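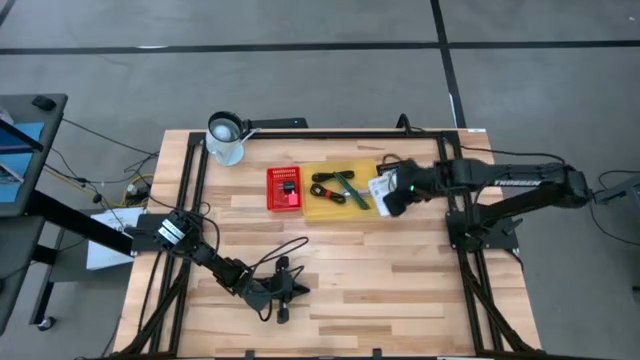
Two-Arm Bench, Restart Inspection
Site: Indville
Date: 18th November
Inspected by: Thaís Lins
Reviewed by: Mahnaz Ansari
Reason: right arm did not stop on the first press of the stop button during a sorting run. No injury.

1. Stop button, both arms
Left OK. Right FAILED on first press, OK on second. Contact block was loose in its housing. Replaced, then pressed 100 times with no miss.

2. Base plates and rail bolts
OK. One bolt on the right plate took a quarter turn. Marked with paint pen.

3. Cables at shoulder and elbow
OK with comment. Slack on the right arm is more than I like when the elbow swings out past the bench. Luminița to re-tie before December.

4. Gripper fingers
Left OK. Right pads worn on the inner face — still usable. Order a pair from Bisetti.

5. Speed limit
FAILED. Right arm was set to 100 percent, left arm to 80. Both now at 80. Simone Figueiredo to find out when the setting was changed.

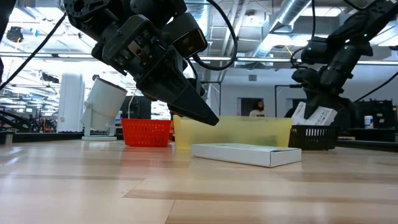

6. People near the bench
Comment. Anyone coming through the doorway faces the arms and may not know a run is on. Operator calls out before starting. Sign requested.

7. Floor cables
NOT OK. Yellow cable between desk and bench is a trip hazard on the way to the stop button. Needs a cover.

8. Event log
Saved. The first press does not appear in it at all, which fits the loose contact.

Result: cleared for supervised runs only. Item 7 to be closed before unattended use. Recheck the stop button after 600 cycles — Heloísa has the sheet.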